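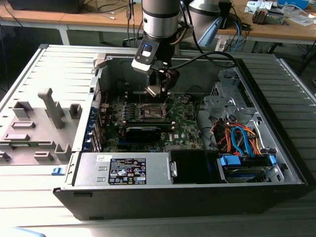 Section 6. Setting Up the Processor Exercise

Posted 23rd January by the Vilholm Robotics Club

This section covers the processor exercise in the Skevo student project. Finish the arm start-up in Section 2 before you begin. If the arm has not been homed since the last power cycle, go back and do that now. One student runs the controller and a second student stays at the stop button for the whole session. Do not swap roles while the arm is moving.

6.1 Preparing the computer

1. Check that the power cord is unplugged from the computer. Hold the computer's power button in for 6 seconds to drain what is left in the supply.

2. Put on a wrist strap and clip it to bare metal on the chassis.

3. Lay the tower on its side on the ribbed metal surface with the open side facing up.

4. Take off the side panel and set it down flat to the left of the case, inside face up. The tall plastic post on the panel snaps if the panel is set down on it.

5. Push any loose cables toward the drive cage. The arm comes straight down over the middle of the board and must have a clear path to the socket.

6. Release the retention lever and open the load plate. Make sure it stays open when you let go.

Caution: Do not touch the contacts inside the socket with a finger, a tool or a cloth. Bent contacts cannot be fixed in the club room. If you think one is bent, stop and write the board number in the log.

6.2 Teaching the approach point

1. Switch the controller to manual and set the speed to the lowest step.

2. Load the file named Morris from the project folder. It holds the safe height and the starting pose. Do not save over it. Save your own copy under your team name.

3. Jog the arm until the gripper is centered over the socket. Use the wrist view to line up left and right, and use the side view to judge height. The wrist view alone makes the fingers look closer to the board than they are.

4. Save this as your approach point.

5. Lower the arm in small steps. Stop when the fingertips are above the load plate and save a second point.
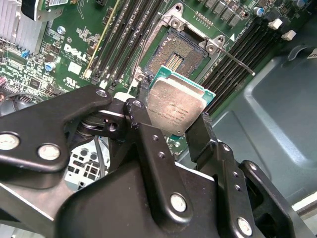 6. With the processor in the fingers, check the grip before going any lower. Both fingertips should press on the edges of the processor. If one has slipped onto the face, return to the approach point and take the part out by hand with the arm paused.

7. Look at the tilt. A tilted processor must be brought level with the socket before it is lowered. Turn the wrist in small steps and look again after each one.

8. Match the corner mark on the processor to the mark for the socket shown on your board sheet.

Note: Use only the practice processors from the Zamance box. They are scratched and worn, and the etched text may be hard to read. Go by the corner mark.

6.3 Running the exercise

1. Clear hands and tools from the case. Say "clear" out loud and wait for the student at the stop button to answer.

2. Run your program once without a processor. Watch the full path, including the cables beside the wrist. They need enough slack to follow the arm without catching on the drive cage.

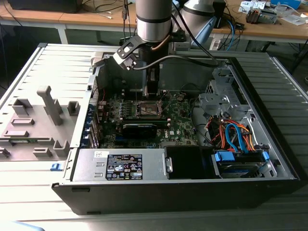
Figure 6-3. Gripper over the open socket, no processor in place.

3. If the dry run is clean, load the processor and run the program at the same low speed.

4. Stop at the lower point. Finish the last part of the move in manual, one step at a time. Do not push down to seat the processor. It should rest in the socket under its own weight.

5. Open the fingers, raise the arm to safe height, and pause it.

6. Close the load plate and lever by hand. The arm is not used for this step.

Caution: If the processor drops, press stop first. Do not reach under the gripper to catch it.

6.4 Log sheet

Write down the team name, the program name and the result of each run, including the ones you stopped early. A team may take up to 36 scored runs before the March meet. Dry runs are not scored. The log also has a box for the arm's cycle count. When it passes 1000, tell the lab lead so the fingertips can be checked for wear before the next team starts.

Leave the arm at safe height with the controller in manual. For powering down, go to Section 7.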